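Drarance Newsletter
2022-01-11

Home kitchens: where the collection stands

The home kitchen collection has been running since September, and several members have asked for an update. This item covers what we have gathered so far, what we changed along the way, and what people with a kit at home should do over the next stretch. Readers who only follow the Stirkine arm work can skip to the last part.

The goal has stayed the same. We want a policy that can pick up ordinary kitchen things in a kitchen it has never been in. To train it we need people doing small jobs with the hand-held grippers in many different homes, with the wrist cameras running. The arm is not in the room for any of this. It gets the recordings later, as training data.

As of this issue we have 700 usable episodes from home kitchens. Another 230 were recorded and then set aside. Most of those failed for dull reasons. Tracking dropped out when a hand passed close to a blank wall, or the two grippers were started too far apart and their clocks could not be matched, or the person stopped halfway to answer a phone. A few were good recordings of the wrong task. We are keeping the rejected ones on the Viston drive in case the tracking software improves enough to recover some of them.

The task list for homes is short. Bowls get moved, stacked and separated. Jars and bottles go on and off shelves and racks. Small packets get picked up and set down again somewhere else. We dropped the task with the cutlery drawer in the first month. Too much of it happened with the jaws inside the drawer, and the camera saw little besides the drawer front.

Bowls have been the most useful and the most trouble. Shiny metal is hard on the tracking and hard on the model, which tends to close the jaws early when a highlight moves across the surface. Our first batch was nearly all plastic bowls, and the policy trained on it did poorly on anything steel. We then asked for metal bowls in as many kitchens as would supply them. Please use your own and do not buy a matching set. We would like different sizes, and we would like them placed the way you would leave them yourself, right side up or upside down.

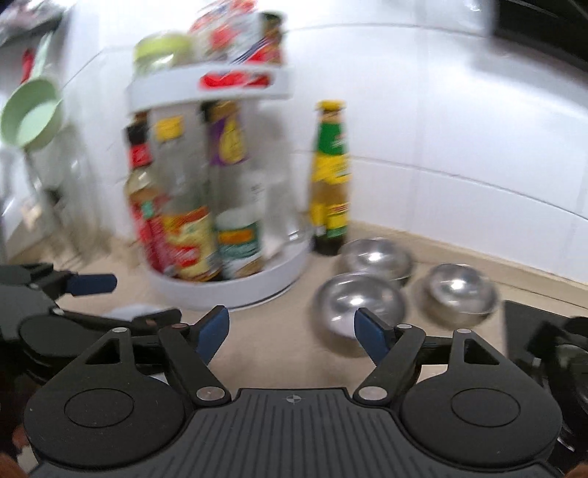
Clutter is the other thing we have been asked about. The first instructions told people to clear the counter before recording, and that was a mistake. The cleared counters all looked alike, and when we tested the policy in a kitchen with the usual things left out, it reached for the wrong object far too often. The current instructions say to leave the counter as you found it. Condiments, packets, dish towels and appliances can all stay. Take away anything with a name, an address or a prescription on it, and anything you would be sorry to see knocked over. Family photos should be turned around or moved to another room.

Rotating racks and other things that move when touched are welcome. We had them on the list of items to avoid, and that line has been removed. If a rack turns while you are working at it, carry on with the task. Do not stop to turn it back. An arm in a real kitchen will have to deal with the same thing, and the recordings where something shifts and the person adjusts have been among the better ones in training. Blur is acceptable in moderation. The filter looks at the whole episode and does not throw one out over a few smeared images.

Speed still needs attention. People get faster as they get used to the grippers, and after an hour or so many are moving at the pace they would use with bare hands. The arm cannot follow that. Watch the light on the handle, and if it goes amber more than once or twice in an episode, slow down and record that one again. A short pause before closing the jaws and another one after opening them make the grasp much easier to label.

A few points on handling the kit:

Hold both grippers through the whole episode, including in tasks where only one does the work. Setting one down in the middle ends the episode as far as the software is concerned.

Start with the jaws open and in view of each other. Count to three, close both, open both, and begin. We use that closing motion to line up the two recordings.

Wipe the blue pads with a damp cloth at the end of each session. Oil and flour build up on them and change how they grip. If a pad has started to peel at the corner, send the kit back and we will replace it. Please do not glue it.

Record in the light you have. We have plenty of midday kitchens and not many evening ones, so episodes under ceiling lights are worth more to us at the moment.

Keep episodes short. One bowl moved to one place is an episode. Some members have been recording an entire cleanup in one go, and those have to be cut up by hand, which takes longer than the recording did.

On results, there is a little to report. At the end of the year we trained a new policy on the full set and ran it on the Stirkine arm in 2 test kitchens, neither of which appears in the training data. On single bowls with other things on the counter it completed 89 percent of the attempts. Stacked bowls were well below that, and we are not giving a figure until we have repeated the test with more stacks. The usual failure is that the arm takes two bowls when it was meant to take the top one. People separate them with a slight twist of the wrist, and there may not be enough examples of that twist for the model to pick it up. If you have bowls that nest tightly, please record more episodes of taking them apart.

Tall bottles are going better than we expected. The arm still grips some of them too high, and full bottles tip when that happens. We would like episodes with bottles at every level, from full to nearly empty, with the cap firmly on.

The Montoya kits have come back from repair and are ready to go out again. They have the newer handle, with the record button moved to where the thumb rests, and they store footage on the card in the same way as the others. If you asked for a kit in the fall and did not get one, you are still on the list and do not need to write again. Kits go out for two weeks. Return the card even if you recorded very little, and include the paper sheet with the room, the lighting and the tasks you did. Cards without a sheet have been sitting unprocessed, and we would like to avoid more of those.

Bathrooms and laundry rooms have been suggested as the next places to collect. We are not ready for either. Mirrors confuse the tracking badly, and the laundry tasks would need wider jaws than we have. Pantries are fine, and so are garages with a workbench, as long as there is enough light to read a label at arm's length.

The next upload window opens when the Viston drive has been moved to its new rack. Until then, hold on to your cards and leave the files on them.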